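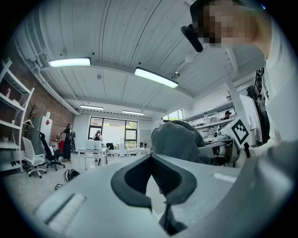

Travine will sell you a head torch for 300 pounds. Its rival Ludine has one for less, with a battery that promises 40 hours, and both firms would like you to believe that walking after dark is something you need equipment for. I have my doubts. A black device worn on the head, angled down from the forehead, gives anyone the look of a person with serious business to attend to, and I suspect that look is a good part of what is being sold.

Night walking has become a trade. Karaca, a village that used to go to bed at nine, now has guided walks every Sunday from November until spring, and last winter 615 people paid to be led up the hill and down again. Dilek Baysal runs them. She talks well about owls and badly about prices.

"People sleep better after it," she told me. I asked how she knew. They write and tell her, she said, and I suppose the ones who lay awake until four don't bother.

Ataberk Bozkurt farms the land below the path and has walked it at night for most of his life, generally after a sheep. He carries a torch in his coat and seldom turns it on. "Your eyes get used to it," he said. "Then somebody comes round the corner with a lamp and you're blind again."

I went up twice. The first time was with Baysal's group, and it was like following a slow car. The second time I went alone, with no lamp, and fell over a gate post. I saw almost nothing on either walk, though I did hear a fox near the Griris barn — or a dog, according to Bozkurt, who says visitors always hear foxes.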